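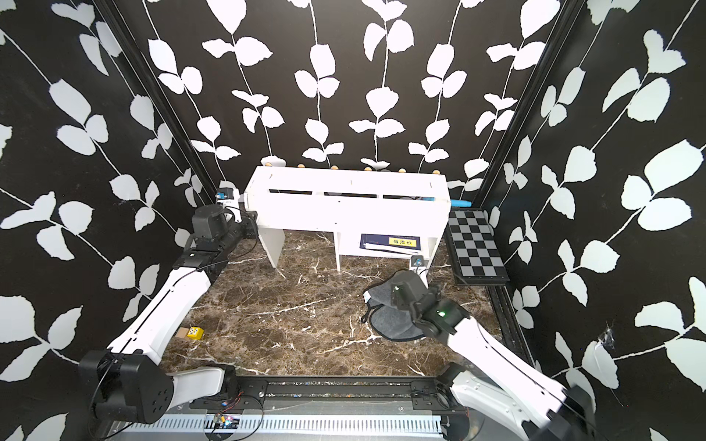
White leaves on black, three walls, with a dark brown marble floor

Thread: Bold wallpaper in a small powder room?

mapleandrust
January 8, 2026
We have a half bath, 9 feet by 4, and I want a black print with white vines on all the walls. My husband wants one accent wall. The paper I like is from Bruvex and I need 11 rolls to do the room and the hall outside it. Has anyone gone dark in a room with no window?

tilegrout50
One wall. We did all four in a Jaseck fern print and I was tired of it by April. It also shows every seam.

hollis_b
Disagree. One wall looks like you ran out of paper. In a half bath you're in there two minutes, so go all the way around. Paint the ceiling white.

tilegrout50
Two minutes for you. We have kids.

quietcorner
Seams show on black if the edge of the paper is white. Run a black marker down the edge before you hang it — old trick, works fine. What floor do you have?

mapleandrust
Beige tile, staying. We spent 2000 on the plumbing and that was the budget.

hollis_b
Beige will fight with it some. A dark rug helps.

quietcorner
Order a sample first. My Cormier paper looked black online and came navy.

mapleandrust
Sample ordered. Still arguing about the accent wall.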